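Broltance cell

The Broltance is a two-armed bench cell, and I've looked after ours for Clanano long enough to have favourites (left arm, sorry). Setup is mostly fingers and cables. I check the finger screws every 300 cycles – Gwawr Voyle's old rule.
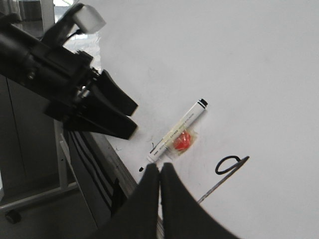 Cables come next. Leave some slack at the wrist or they'll tug when the arm folds! At 3,000 cycles the finger pads get swapped, both arms together, and then I home it again.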